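Search this site Go
Filed under: Workshop & Robotics > Reviews
March | Words by Mathias Egger

Forton two-arm cell planner: a month of setting up on screen first

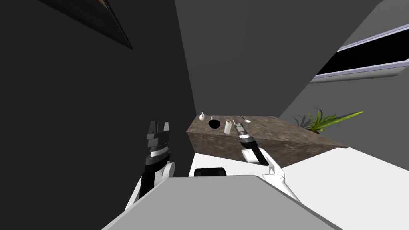
Olga Daza wrote in after my first notes to say she would never trust a simulated kitchen to set up a real machine, and that the only way to learn a wrist joint is to stand next to one with a hex key. I do see her point, and I've had the bruised knuckles to match! But I've now spent a good month with the Forton planner, getting our two-armed machine at Wutholm ready for its new counter job, and I've grown very fond of it.

You load your arms, drop in a worktop and a few small things to reach for – ours has a little kettle or pot, a black pan or bowl and a spoon of sorts – and then you fiddle with where the base stands. That is where the time goes, and where the planner earns its keep. I must have tried 19 base positions before I was happy, and I'd never have shoved the real thing about that often (my back wouldn't have allowed it). The left gripper is a plain parallel one, and you can set how wide each of the two opens on its own, a small thing I used constantly.

The grumbles, then. Our licence came to 1098 through Nuttall, which made me swallow hard. The joint limits sit three menus down, and the manual calls them something different from what's on the screen. Contact with the worktop is a bit forgiving too, so I add 7 millimetres of clearance to everything before I send it across.

Saving is quick, and you can keep a separate set-up for each arm. I did try the Brilis planner last year and found it faster to start but fussier about wrists. If you're moving a machine more than twice a year, I'd go for the Forton and put up with the menus.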